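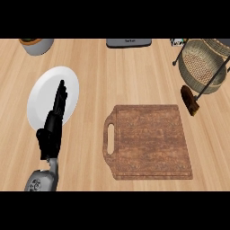

Shirley Campbell objected, in her written comments on the draft, that rim width and plate size had been treated as one variable and that the reported effect on serving weight could belong to either. The objection is accepted. The analysis below separates the two, and the wording of the earlier version ("larger plates led to larger servings") has been withdrawn.

4.2 Rim width and self-served portions

The term "rim" is used here for the raised outer band of a plate, and "well" for the flatter area inside it. Both parts can be made out on the plain white plate in Figure 2. Patterned plates were left out of the study altogether, as a printed border can be read by the diner as a second rim and its effect on serving is not well understood.

Servings were recorded at two staff canteens, Urnovent and Hukosura. Each site contributed 300 servings. Diners helped themselves from a shared dish of boiled rice and were not told that plates were weighed at the till. Consent was asked for after the meal, and records were deleted where it was refused; the totals given here are those left after deletion. Two plate types were in use, identical in outer diameter and differing only in the width of the rim. The type on offer was changed at the start of each week by kitchen staff.

At Urnovent, diners given the wide-rimmed plate took less rice, and the difference held when time of day and queue length were added to the model. At Hukosura the direction was the same but the interval included zero. Pooling the sites gave a small effect in the expected direction. We do not place much weight on the pooled figure, as the serving spoons differed between the canteens and the Hukosura spoon was the larger.

Penner (personal communication, 9th March) suggested that the spoon may account for most of the difference between sites. Diners tend to stop after a whole spoonful, so that a large spoon hides any small adjustment made to suit the plate. To test this, a further 200 servings were recorded at Hukosura in June with the smaller spoon. The rim effect was then close to that seen at Urnovent. The order of the two periods was not balanced, and a seasonal change in appetite cannot be ruled out.

Plate waste was scored on a 6-point scale by Landry and Thibodeau working separately. Agreement between them was good at the low end of the scale and poor in the middle, where the scorers differed on whether rice spread thinly over the well should be judged by area or by depth. The middle categories were merged before analysis. Waste did not differ by plate type at either site.

Table surface was noted but not varied. Earlier work has dealt mainly with colour contrast between food and plate, and less with contrast between plate and table. A white plate on a pale wooden tabletop, as in Figure 2, gives a weaker outline than the same plate on a dark cloth, and this may bear on how the outer diameter is judged. The question is left to Section 5.

Figure 2. White plate with a broad raised rim, on a light wooden tabletop.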